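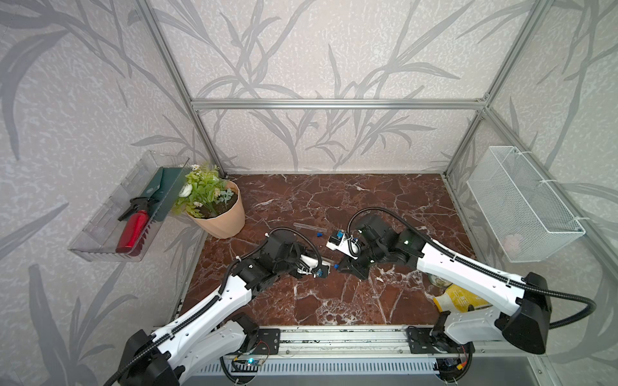 4. 結果と考察 ／ 4.2 大柄の植物文様と室内の「奥行き」

最終更新:6月

前節では、ウルヴィル(Urville)の集合住宅における壁紙の張り替えの記録を年代順に整理した。本節では、記録のなかで用例が多い植物文様を取り上げ、柄の大きさと向きが居住者の言葉のなかでどのように語られているかを検討する。資料は、Pichler社の見本帳と、居住者から回収した529通の回答である。見本帳の分類についてはWieser(Mirjam)の整理に従ったが、「草」と「竹」の区別だけは採用しなかった。同じ柄が年によって別の名で載せられている例があり、名称による区別は集計に耐えないと判断したためである。

まず用語を確認しておきたい。本稿で「大柄」というのは、ひとつの葉または茎が壁紙の一幅の半分を超えて伸びるものを指す。「小柄」はそれ以外のすべてである。見本帳では「中柄」という語も使われているが、判断の基準が書かれておらず、AvotiņšとTurcotteの間でも判定が一致しなかったので、小柄のほうに含めた。この処理によって小柄の割合がいくらか高く出ている可能性があることは、認めなければならない。

大柄の植物文様には、葉の輪郭のなかに葉脈や陰影を描き込むものと、輪郭だけを一色で塗りつぶすものとがある。後者を本稿では「影絵型」と呼ぶ。図4の壁面は影絵型の例であり、灰白色の地の上に、それより濃い灰色の大きな葉が斜めに流れている。影絵型の特徴は、色の数が少ないにもかかわらず、見る者が前後の関係を感じやすいことにある。回答のなかにも、「葉が窓の外にあるように思う」「カーテンに映った影のようだ」という表現が繰り返しあらわれた。これに対して、描き込み型についての回答では、「花屋の包み紙」「祖母の家の食器」など、物の名前を使った比喩が目立つ。

この差をどう説明するかについて、共著者の間で意見は分かれた。Wyssは、影という現象が光源と物体と面の三つを前提とするために、影絵型の柄を見た人は部屋の外側に光と植物を補って考えるのだと主張した。筆者(Veronika Wieser)はこの説明に魅力を感じるが、回答の文面だけからこれを確かめることはできないと考える。回答者は柄の印象を尋ねられたのであり、光の向きを尋ねられたのではない。今後の調査では、この点を別の質問として立てる必要がある。

次に、柄の向きである。葉が垂直に立つ柄では「天井が高い」という感想が多く、斜めに流れる柄では「風がある」「動いている」という感想が多かった。ただし、斜めの柄に対する評価は部屋の用途によって大きく変わる。居間や玄関では好まれ、寝室では避けられる傾向がある。ある回答者は、寝室に斜めの柄を張ってから、横になるたびに自分が傾いているような気がすると書いた。張り替えの記録と照らし合わせると、この住戸では翌年に無地の壁紙が選ばれている。

地の質感も無視することができない。Doretti社の製品では、影絵型の柄に対して平滑な地が使われることはまれで、ほとんどの場合、細かい凹凸または斑点のある地が選ばれている。同社の元図案担当者への聞き取りによれば、平滑な地では継ぎ目の柄のずれが目につきやすく、施工業者からの苦情が絶えなかったそうである。審美上の選択と思われていたものが、施工の都合から生まれていたことになる。この点は、3.1で述べた巾木の高さの変遷とよく似ている。 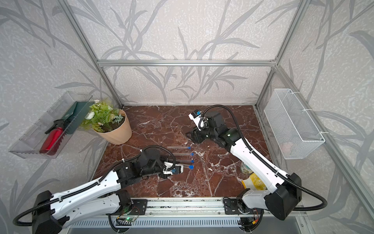

施工の都合ということでは、費用にも触れなければならない。大柄の壁紙は柄合わせのために余分な長さを必要とし、小さい部屋ほど無駄が多くなる。Garkeo社の請求書の控えに残る例では、同じ広さの部屋について、無地の場合の材料費が800、大柄の場合が1,950となっている(いずれも当時の通貨単位による)。差額のすべてが柄合わせによるものではなく、地紙の等級の違いも含まれている。それでも、借家人が自分の負担で張り替える場合に大柄を選ぶことは、かなり思い切った決断であったと考えられる。

このような事情にもかかわらず、大柄の植物文様が長く選ばれ続けたのはなぜであろうか。筆者は床との組み合わせに注目したい。ウルヴィルの集合住宅の共用部には、濃い色の石、または石に似せた仕上げの床が多く用いられていた。図5に見られるような、赤みの強い茶色の面に白い筋が網のように広がる大理石模様は、それだけで強い印象をもつ。壁にも細かい柄を置けば、視線は休む場所を失う。灰色の大柄は、色の面では床に譲り、形の面では床の筋に負けない。居住者の言葉でいえば「けんかをしない」組み合わせである。この表現は、異なる棟の回答者が互いに関係なく使っていた。

もっとも、床が先に決まり壁があとから選ばれたという順序は、すべての棟について確認できたわけではない。北側の棟では床の改修が壁紙よりも遅く、むしろ壁に合わせて床の色が選ばれたという証言がある。証言をした元管理人は改修時の見積書を保存していたが、色番号の欄は水にぬれて読むことができなかった。したがって、床と壁のどちらが主でどちらが従であったかという問いに、本稿は一般的な答えを与えない。

最後に、回答の偏りについて述べる。回収した回答のうち、自由記述欄に壁紙の柄を具体的に書いたものは70通であった。本節の引用はすべてこの範囲から取っている。自由記述を書く人は、もともと室内に関心が高い人であると推測され、関心のない人の見方はここに反映されていない。Turcotteが指摘したように、壁紙を「覚えていない」という回答もまた、ひとつの評価として読むべきである。覚えていないという回答は小柄の住戸に多く、大柄の住戸には少ない。しかしこれが柄の大きさの効果なのか、大柄を自分で選んだ人の記憶の問題なのかは、現在の資料では分けることができない。

大柄の住戸のうち、前の借家人が張ったものをそのまま引き継いだ例を取り出せば、この二つをある程度まで区別できるはずである。該当する住戸の特定は入居台帳の照合を必要とするので、その方法と結果は4.3で述べる。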